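Notes to go with the Guscombe bag set. I keep rewriting these, so if something disagrees with an older copy, believe this one.

# guscombe-bags

A small picture set of brown paper bags with soft things in them. It started because I wanted to know how much you can still make out once a bag has been rolled down, squashed and used a good few times, and it grew from there. There are 245 pictures in the current release, in 13 folders, and every folder is one bag from first use to the recycling.

I'm Kļaviņa on the repo, and I look after the bags, the cloths and this file. Moan to me about any of the three!

## The bags

All of them are plain brown kraft paper with a flat bottom, the sort you'd get your shopping in. I buy them from Vemell in packs and don't do anything clever with them. They get opened out, the top gets scrunched down until it stays down (more or less), and then they go on the table.

They don't stay tidy for long. The rims go first - they crumple, then they tear, and you end up with a ragged lip that flops whichever way it likes. I leave all of that alone. No trimming, no ironing (yes, somebody suggested ironing). The fold lines in the bottom stay visible for ages, and I've grown fond of them because they give you something to line up against when the walls have wandered off.

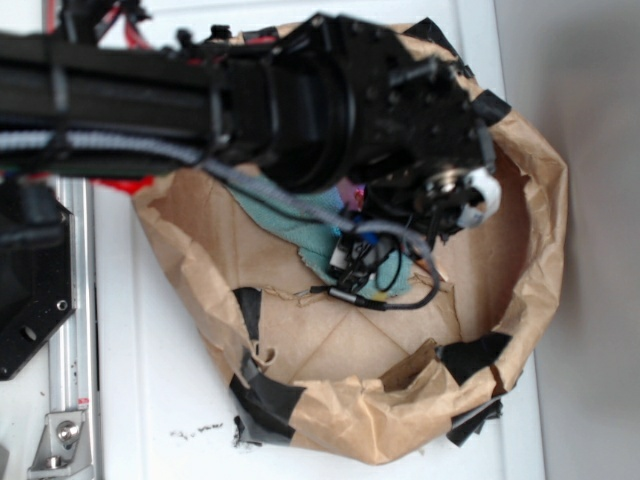
## What goes in them

Mostly cloths, with a few small odds and ends to break up the colour. My rules for picking things, such as they are:

- soft enough that it doesn't matter how it lands
- a plain, strong colour that won't vanish against brown paper
- small enough that three or four fit in the bottom of a bag without climbing the walls
- washable, or cheap enough that I won't sulk when it isn't

The teal-blue cloth turns up a lot. It's a fuzzy one and it creases in a nice readable way, so I reach for it first. The yellow is harder work, as it tends to end up underneath everything and you only get a corner of it. There are also orange things, which I put in on purpose: a pointy bit of orange sticking out of a heap is easy to find even when the rest is a muddle.

Things I tried and dropped: tissue paper (you can't tell it from the bag after a day), white socks, and anything knitted, which catches on torn edges.

## Heaps, and how I label them

Each picture gets one word for the state of the bag and one for the state of the heap.

Bag words are `tall`, `rolled` and `bowl`. A bag is a `bowl` once the sides have slumped into a roughly round shape and you can see right down to the floor. It doesn't have to be even all the way round; one side is nearly always higher than the other.

Heap words are `flat`, `draped` and `piled`. `draped` means a cloth is lying over or round something else with its edges spread out. `piled` means things are properly on top of each other, with at least one of them partly hidden. If it could be either I go for `piled`, and I've tried to stick to that, but folders 1 to 4 are a bit wobbly. 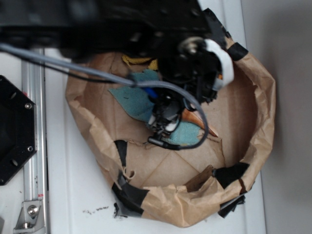 *Bag word `bowl`, heap word `piled` - teal on show, yellow just peeking out, orange point to the right.*

## Layout

- `bags/` - one folder per bag, numbered in the order I opened them
- `labels.csv` - file name, bag word, heap word, and a notes column that is mostly me muttering
- `felideck/` - the same labels as Felideck cards, for anyone who likes flicking through them that way

## Known niggles

- 19 pictures have no heap word. I couldn't decide and left them blank.
- Colours shift a bit between morning and late afternoon. Teal suffers most and goes nearly grey in a couple of the June ones.
- Folder 7 has more than 101 rows in the csv. Some are repeats from when I saved it twice, so drop the duplicates on file name before you add anything up.
- `rolled` and `bowl` overlap. If you only need to know whether the floor of the bag is visible, merge them.

## Using it

Help yourself. If you relabel any of it, please send me your csv, even a half-finished one, and say which folders you got through. I'd especially like a second pair of eyes on folders 1 to 4.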